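Section 4: Sorting Fruit Before It Goes in the Rack

The Clelaler three-tier rack will hold any fruit you put in it, including fruit that should have been thrown out in March. Sorting is therefore your job. Allow a few minutes the first time and fewer after that, once you stop admiring the rack.

Before you start

Pick a soft surface. A counter will do, but round fruit and hard counters have a long history, and it ends on the floor. Wakana Uchida, who tested the rack for us, sorts on an old bedsheet thrown over the furniture. We resisted this at first. We now recommend it.

Note: Use a sheet you are prepared to wash. Ripe fruit does not care how nice the pattern is.

4.1 Sorting

1. Spread the sheet loosely. Leave the wrinkles in. They keep the fruit from wandering.

2. Set the fruit down one piece at a time. Do not tip out the bag.

3. Group by color first, then by size. You will be tempted to invent a third system. Please finish this one.

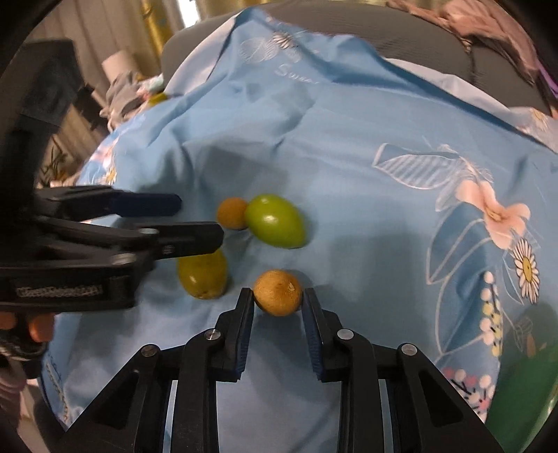
Fig. 7. Mixed fruit on a light blue flowered sheet, green and brown pieces together.

4. Turn each piece over and check the side you haven't seen. It is always the side with the news.

5. Press gently near the end. If it gives a little, it goes on the top tier. If it gives a lot, it goes in a bowl and you eat it today.

6. Put firm fruit on the bottom tier, with the largest pieces at the back.

CAUTION: Each tier is rated for 2000 grams. The rack will not warn you when you pass this. It will just lean.

4.2 Mottled and speckled skins

Some fruit looks like this on a good day. Judge by feel and smell before you judge by spots. If a piece is leaking, the discussion is over.

Note: Keep small fruit out of the wire corners. A piece lodged there in week one will be found in week three, by nose.

4.3 Cleaning up

Shake the sheet outdoors, away from anyone you like. Wipe the tiers with a damp cloth and let them dry before loading. For replacement feet, order part 1072.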